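Furico e Takatent abrem candidaturas a programa de estadias de longa duração em destinos de baixa densidade

5/10/22 -- A operadora de viagens Furico e a empresa de gestão de reservas Takatent anunciam a abertura de candidaturas ao programa Gallik, destinado a viajantes que pretendam permanecer pelo menos 9 noites consecutivas no mesmo concelho, com alojamento em unidades de pequena dimensão e deslocações locais em transporte coletivo. O programa resulta de uma fase piloto concluída em junho e passa agora a funcionar em regime permanente.

O Gallik parte de uma questão de ordem prática: a distribuição da despesa do viajante no território visitado. Nos itinerários convencionais de curta duração comercializados pela Furico, a maior parcela do valor pago corresponde a transporte de longo curso e a intermediação. O alargamento da estadia altera esta proporção, na medida em que o custo da viagem principal se dilui por um número superior de noites e a despesa em restauração, comércio e serviços passa a ocorrer no local.

Na fase piloto foram registadas 1.442 noites de alojamento. Os dados foram recolhidos a partir das reservas efetivamente cumpridas, com exclusão de cancelamentos e de alterações de data que implicassem mudança de concelho. Quase 40 por cento dos participantes prolongaram a estadia além do período inicialmente contratado. O prolongamento foi faturado à tarifa base, sem aplicação de suplemento.

"A duração da estadia era a variável que nos interessava medir. Os prolongamentos foram mais frequentes do que o previsto no modelo de ocupação e obrigaram a rever as regras de bloqueio de calendário", afirma Stefaniia Yurchenko, diretora de operações da Furico. "A versão que agora entra em funcionamento incorpora essa revisão."

Condições de participação

Podem candidatar-se viajantes individuais, casais e famílias, residentes em qualquer país. Os menores devem estar acompanhados por um titular da reserva. Cada reserva fica associada a um único concelho, que não pode ser alterado após a confirmação. São admitidas 2 mudanças de alojamento dentro do mesmo concelho, desde que solicitadas com antecedência e sujeitas a disponibilidade.

O preço inclui alojamento, título de transporte local válido para todo o período e uma sessão de acolhimento com um interlocutor residente. Não inclui transporte até ao destino, refeições (salvo indicação em contrário na ficha da unidade) nem seguro de viagem. A contratação de seguro com cobertura de assistência médica é obrigatória e deve ser comprovada antes da emissão do voucher.

As unidades aderentes têm de cumprir os requisitos legais aplicáveis ao respetivo tipo de licença e aceitar a publicação da taxa de intermediação na ficha de reserva. Este valor é apresentado em linha separada, antes do pagamento -- procedimento que a Takatent aplica pela primeira vez a um produto de terceiros.

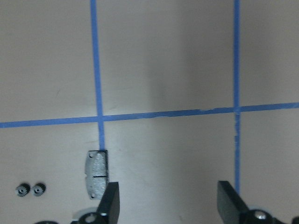 Superfície de tom claro com tiras de fita azul.

Plataforma de reservas

A componente tecnológica é assegurada pela Takatent, através do módulo Sumampouw, desenvolvido para a gestão de estadias com data de saída variável. O módulo mantém uma janela de prolongamento associada a cada reserva ativa. Durante essa janela, as noites seguintes ficam condicionadas e só são libertadas para venda quando o viajante confirma a saída ou quando termina o prazo de resposta.

O sistema comunica com os calendários das unidades em formato aberto. As unidades sem programa de gestão próprio podem utilizar uma interface web simplificada, acessível por telemóvel. O apoio telefónico aos proprietários está disponível em português, espanhol e inglês, nos dias úteis.

No tratamento de dados pessoais, a Furico atua como responsável e a Takatent como subcontratante. Os indicadores de ocupação serão disponibilizados aos municípios em formato agregado, sem identificação de viajantes ou de unidades. A periodicidade será trimestral.

Acompanhamento e limites

O programa prevê um teto de ocupação por concelho, calculado em função do número de camas licenciadas e da capacidade do transporte coletivo existente. Atingido o teto, as novas candidaturas transitam para lista de espera ou são encaminhadas para um concelho alternativo, mediante acordo do viajante. O cálculo é revisto no início de cada época.

A Furico salienta que os resultados da fase piloto não permitem tirar conclusões sobre os efeitos do programa no emprego ou na fixação de população. A amostra é reduzida e o período de observação não abrangeu os meses de inverno. Uma segunda recolha de dados, com inquérito a viajantes e a estabelecimentos comerciais, será efetuada durante o primeiro ano de funcionamento regular. O questionário e a nota metodológica serão publicados em conjunto com os resultados.

Candidaturas

As candidaturas de viajantes são apresentadas por formulário eletrónico no sítio da Furico, na secção Gallik. As unidades de alojamento interessadas devem utilizar o formulário próprio e anexar cópia da licença, tabela de preços em vigor e comprovativo de seguro de responsabilidade civil. Os processos incompletos ficam suspensos até à receção dos documentos em falta.

Sobre a Furico
A Furico é uma operadora de viagens especializada em itinerários terrestres e estadias em zonas rurais.

Sobre a Takatent
A Takatent desenvolve programas de gestão de reservas e de calendários para alojamento de pequena dimensão.

Contacto para a imprensa
Furico -- Gabinete de Comunicação
Pedidos de entrevista e de informação adicional através do formulário de imprensa disponível no sítio da empresa.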